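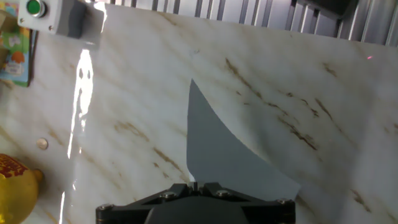
第3,724号物件登记经过

一、到件

物件于三月的一个上午随Nakgate的余料一并送到。送货单上写的是“杂件一批”,没有分项。按Kustamberg库房的做法,凡没有分项的来件,先上登记台,逐件定名、量尺寸、称重、描外形,再决定归架、转出还是报废。我负责登记台。

登记台的台面是白底大理石纹,斜向走着褐色、棕色和赭色的纹路,表面很亮。台后是波纹金属墙。墙在早晨升温时会响,声音短而干,和敲击托盘的声音接近,新来的人常常会回头看。我在这里做了九年,已经不回头了。

这批杂件里,大部分可以在目录中找到对应的类别。垫片归垫片,铭牌归铭牌,断掉的卡扣归“断件,塑料”。第3,724号找不到对应的类别。

它呈灰蓝色,平放,一头宽,另一头收成尖。一条长边是直的,另一条长边向内凹,到宽的一头才往外展开。我在名称栏里先写了“弧形件”,在用途栏里写了“不详”。

用途栏写“不详”是允许的,但每写一次,要附一份说明。下面的内容由那份说明扩充而成。原说明只有半页,退回过两次。

二、定向

登记规程第四条要求,物件入册前须先定向,即规定哪一头为上,哪一面为正。定向之后,所有尺寸、缺损和标记都以此为准。规程没有写明怎样定向,只写“依其使用状态”。

不知道用途的物件没有使用状态。

前任登记员遇到这种情况,一律以尖端为上。他留下的册子里有一枚钉子、一只漏斗和一块三角形的瓷片,全部尖端朝上。漏斗那一页后来被人用铅笔改过,改的人没有签字。我沿用他的办法,把第3,724号的尖端朝向台子远侧,宽的一头朝向自己,直边在左,凹边在右。

放好以后我看了一会儿。从这个方向看,它像一张帆,也像一片鳍,还像从一块大料上切完圆弧以后剩下的边角。登记册不收比喻。我把三种说法写在一张便条上,压在册子下面。

当天下午,我把它翻过来,以另一面为正又放了一次。直边到了右侧,凹边到了左侧。所有的话都可以反过来再说一遍,而且同样成立。我把它翻回去,在定向栏里写:“尖端为上,直边居左,系登记时所定。”

“系登记时所定”这几个字是我加的。规程里没有这个写法。

三、描形

外形须按原大描在纸上。做法是把物件放在描图纸上,用硬铅沿边走一圈,再移开物件,核对线是否闭合。

登记台上方的灯在台面上照出一道竖直的反光,又长又窄,靠远侧的一段胀成较宽的一块。反光在台子偏左的位置,描图纸铺上去以后会减弱,但不会完全消失。我向Leite提过申请。Leite是本库的设备供应方,负责灯具、台架和货梯。答复说灯的位置符合合同,台面的光洁程度也符合合同,两项分别符合,合在一起的情况合同没有约定。

因此描直边的时候,铅笔在左侧,人要偏过头去看。描凹边的时候没有这个问题,但凹边右侧有物件自己的影子,边缘发软,铅笔容易描到影子上去。

第一遍,凹边描宽了,线没有闭合。

第二遍,直边中段有一处断开,是我换手时抬了笔。

第三遍闭合。我把物件移开,纸上剩下一个空的形状。和物件本身相比,空的形状看起来更像某样东西。我说不出是什么,但有把握曾经见过。这种把握在登记工作中没有对应的栏目。

描图纸编号,夹入册中。

四、称重与敲击

登记台配的秤,量程到2,000克,物件在量程以内。称重三次,三次读数一致,取其一。读数记在册上,此处从略,原因是退回说明的人认为重量与用途无关。

材质一栏也须填写。可用的方法有目测、手触、轻敲和送检。送检的费用由申请人所在的库房承担,估值低于600的物件不得送检。估值由登记员填写。没有用途的物件无法估值,无法估值的按零计,零低于600,因此不得送检。我按次序把这几步各写了一行,附在说明后面,审核人在旁边画了一个勾。

目测:灰蓝,颜色均匀的程度随光线变化。

手触:我戴着手套。规程要求戴手套。

轻敲:有声音。声音不长。

材质栏最后填“未定”。“未定”与“不详”在规程中有区别。“不详”指现有手段无法得知,“未定”指可以得知而暂未得知。填“未定”的物件每年三月须复查一次。我填“未定”的时候清楚这一点。

五、台上的其他东西

规程要求在说明中列出登记时台面及台边的其他物品,以排除混件。列举如下。

左侧大约中间的位置,有一枚小的银色圆片,像硬币。它不属于这批来件。我接手登记台的时候它就在那里,前任的交接单上写着“圆片,勿动”。我没有动过。擦台面时绕着它擦,时间久了,动作里就有了一个固定的弯。有一回别处来人代班,也在同一个位置绕了弯,而我并没有交代过。

左近角有一件黄色的圆身物件,上面有红字,一侧带一个短的突起。它在等候登记,排在第3,724号之后。等候登记的物件在轮到之前不写名称,只写颜色。

左侧台边垂着一张彩色印刷卡,上面有绿、白、橙、蓝几种颜色的图。卡上的内容与本说明无关。

卡的上方是一只浅灰色的按钮盒,绿色圆钮,外面一圈银边。交接单上有这只盒子,写的是“按钮,绿,一只”,用途栏空着。设备类的用途栏可以空着,不必附说明。我问过Leite,Leite说盒子不在他们的供货清单上。

混件已排除。

六、去函

规程第十一条规定,名称与用途均不能确定的物件,登记员可以去函来件单位询问。我向Nakgate去函一封,附描图纸的副本。

Nakgate的回函在第九天到。回函说,该厂已停产,留守处只保管账册,不保管实物。账册中查到一条记录:“弧件,成对,计一。”记录没有图,也没有页码,写在一批润滑油和一批手套之间。

“成对,计一”可以有两种读法。一种是说共有一对,另一种是说原本成对,现有一件。我再去函,询问应取哪一种读法。回函说,记账的人已经离厂,留守处不对读法负责。

回函的背面有一行手写的字,墨色与正面不同:“另一件可问Girkville。”没有署名。

Girkville是另一处库房,和我们用同一套规程,同一种册子,登记台的尺寸也一样。两处之间有定期的货车。我在那里没有认识的人,只认得他们登记员的字。那种字横画很平,数字里的7中间加一短横。

七、Girkville的复函

我把描图纸的副本又寄了一份到Girkville,问贵处是否存有与之成对的物件。

复函很短。“有一件,形状与来图相近,方向相反。名称栏填的是‘弧形件’,用途栏填的是‘不详’。材质未定。”

随函附了他们的描图纸。我把它展开,铺在第3,724号的描图纸旁边。两张图都是尖端在上。我的图直边居左,他们的图直边居右。

这说明不了什么。同一件东西翻过来,直边也会居右。两处登记员各自定向,各自选了一面为正,选得相反,就会得到这样两张图。如果Girkville的登记员在那天下午也把物件翻过来又翻回去,他停手的那一面可能恰好是我没有选的一面。

我把两张图叠起来,翻转其中一张,对着灯看。尖端重合。直边重合。凹边自上而下大部分重合,到接近宽头的地方分开,隔着一支铅笔线的宽度,然后又合上。

那一处分开,可能是物件的差别,也可能是描线的差别。我的图在那一处受影子影响。他们的台子上方是不是也有一道反光,复函没有提。

我去函询问:贵处描形时,光从哪一侧来。

八、关于光的往来

以下往来共持续了一个冬季,择要记录。

对方答:光从上方来。台面很亮,有反光,偏左。已向Leite申请调整,未获同意。

我答:本处情况相同。

对方问:贵处描直边时是否需要偏头。

我答:需要。

对方问:偏向哪一侧。

我在登记台前坐下,拿起铅笔,做了一遍描直边的动作,确认之后答:右侧。

对方答:本处亦然。

对方又问:贵处台上是否有一枚圆片。

我看了这封信很久。问题与物件无关,按规定可以不答。我答:有,交接单注明勿动。

下一封信隔了较长时间才到。信里说,他们那里也有过一枚,交接单也注明勿动。前年换台面,施工的人把它收走了,装在信封里,信封后来没有找到。登记员写道,此后擦台面时仍旧绕弯,绕的是一个空处,问我有没有什么改正的办法。

我没有办法。我把圆片的位置量了出来,以左缘和近缘为准,写在回信里。如果他要绕,至少可以绕得准确。

九、并件

规程第十九条规定,疑为成对的物件,应由一方转至另一方,实物相对,当场判定。转运一方填转运单,接收一方填接收单。转运途中物件归货车所有,此点在规程中有专门说明,措辞不甚清楚,但执行多年没有出过问题。

两处都愿意作转运方。我在信中说,贵处台面新,便于比对。对方在信中说,贵处编号在先,理应接收。这样推让了三个来回,各自都引了条款。第十九条没有规定由谁决定。

其间我做了一次测试。货车从Kustamberg到Girkville走的是山路,颠簸较大。我用硬纸做了一个同样外形的样片,装箱,垫好,托司机带去再带回。样片回来时,尖端折了。

硬纸不能代表物件。但我在测试结论中写:“不建议转运。”

对方收到结论后回信说,他们也做过一次,用的是薄木板,尖端也折了,先前没有告诉我,是因为当时还在争取作转运方。

实物相对一事,因此搁置。两处各自在备注栏写下:“疑成对,另一件存对方库。”两条备注互相引用,审核人要求我们删去其中一条,以免循环。至今没有商定删哪一条。

十、替代方法

不能实物相对,可以用同一把尺。

两处的尺都是Leite供的,长1,000毫米,钢制,出厂时校过。我提议把我的尺寄去,由对方先量他们的那一件,再连尺带数据寄回,由我量这一件。尺是直的,装在木匣里,不怕颠簸。

尺去了十六天。这十六天里,登记台用备用的卷尺,凡用卷尺量的物件都在册中加注。加注的有螺栓、门牌、一卷没有标签的胶带和一只杯子的柄。

尺回来的时候,木匣里多了一张纸,是对方的数据,按上、中、下三处分别量了宽,又量了直边的长。我把第3,724号按原来的方向放好,尖端朝远侧,直边在左,照同样的位置各量一遍。

直边:相同。

上宽:相同。

下宽:相同。

中宽:相差一个最小刻度。

相差一个最小刻度,在规程中属于“可视为相同”,也属于“可视为不同”,由登记员判定。我当天没有判定。第二天重新量,相同。第三天再量,又差一个刻度。墙在那天上午响得很勤。我记下了室温,没有记墙响,事后又补上了。

十一、复查

又到三月,材质未定的物件须复查。

我把第3,724号从架上取下,放到登记台上。放下的时候没有看册子,尖端朝向远侧,直边在左,凹边在右。核对定向栏,一致。

复查须重新填写名称、用途、材质三栏,填法可以与上一年不同。填相同的须写“同上”,填不同的须说明变更理由。

名称:同上。

用途:我停了一段时间。一年之内,这件东西使两处库房通信二十余封,寄送描图纸四张、样片两件、钢尺一把,确定了两座登记台的反光位置,测得了一枚圆片的坐标,并核出备用卷尺在末段偏长。这些都不能填入用途栏。用途栏指的是物件在制成时预定的用途,登记过程中发生的事归入“经过”。

用途:同上。

材质:未定。

填“未定”,明年三月还要复查。填“不详”,则可以归入永久架,不再取下。永久架在库房最里面,容量为2,000件,现有空位。审核人在页边用铅笔问,是否考虑改填“不详”。

我在旁边写:手套可以脱。轻敲可以再敲。现有手段尚未用尽。

审核人画了一个勾。

十二、附记

复查完毕后,我给Girkville写了一封信,告知本处三栏的填法。对方的信在路上与我的信错过了,日期相同。他们三栏的填法是:同上,同上,未定。

信里还有一页,是他们新台面的擦拭路线图,用箭头标明,请我与本处核对。弯的位置准确。半径比我的小。

我照着他的半径擦了一次。抹布的边碰到了圆片,圆片没有移位。我按原来的半径又擦了一次,然后把路线图编号,夹在第3,724号的描图纸后面。

绿色按钮一事,也在这天一并问了。对方答:有一只,绿色,交接单用途栏空白。他在任期间没有按过,问我是否按过。

我答:没有。若贵处拟按,请先来函告知时刻,本处可同时观察。

信已随下午的货车发出。第3,724号归架。黄色圆身的那一件移到台面中央,开始定向。

Kustamberg库房登记台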